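I gave up my place on our office "digital balance" scheme in April, three weeks after it started, and I have been asked more than once to explain myself. Fair enough. I am not against people looking up from their screens. I am against being sold the idea that a screen will tell me when to do it.

The scheme ran on an app called Limel. You install it on your phone, it watches how often you pick the phone up, and it sends you a message when it thinks you have had enough. Read that again slowly. On my second day it buzzed during lunch to congratulate me on leaving it alone. I had left it alone, and then I picked it up to see what the buzz was.

The company behind it, Besum, says its users cut their pickups by 16 a day. Compared with what? Their first week, as far as I can make out, when everybody is fiddling with a new app to see what the buttons do. I asked for the study and was sent a leaflet. The leaflet said 325 people took part and that 123 of them finished. So well over half dropped out, and the happy figure comes from the ones who stayed. I would expect people who like a thing to carry on with it.

Howard Staniforth, who signed us up, told me the numbers were "only indicative". Then why were they on the poster?

There is also the small matter of where all this watching goes. To count your pickups an app has to know about them, and Limel keeps the times as well. Ours went into a team chart. Names were taken off, but there are nine of us and one starts at six in the morning. I did not need a name to know whose early bar that was.
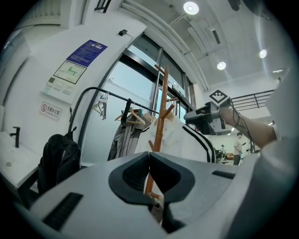
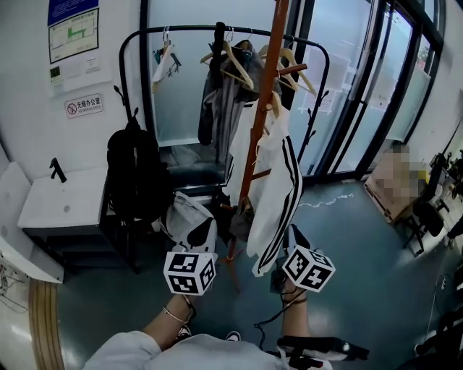
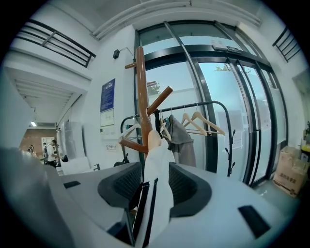

Chelsea Garside read a draft of this and thinks I am being unkind. Her view is that most people can't just decide to use their phones less, any more than they can just decide to eat fewer biscuits, and that a nudge is better than a lecture. She slept better during those weeks, she says, and she doesn't much care whether it was the app or the idea of the app.

I can't argue with her sleep. I would only say that she also moved her charger to the kitchen that month, at no charge to anyone, and the charger has not asked her to upgrade.

What bothers me more is how quickly the habit became a matter for work. Half of my pickups were work messages. Some came from the same managers who had put up the poster. If they want me to look at the phone less in the evening, they could stop writing to it after six – a rule that would fit on a sticky note and need no password. I suggested it. I was told it would be looked at in the next round, along with a rival app called Brolis.

I have since asked for my chart data to be deleted. The reply came as a notification.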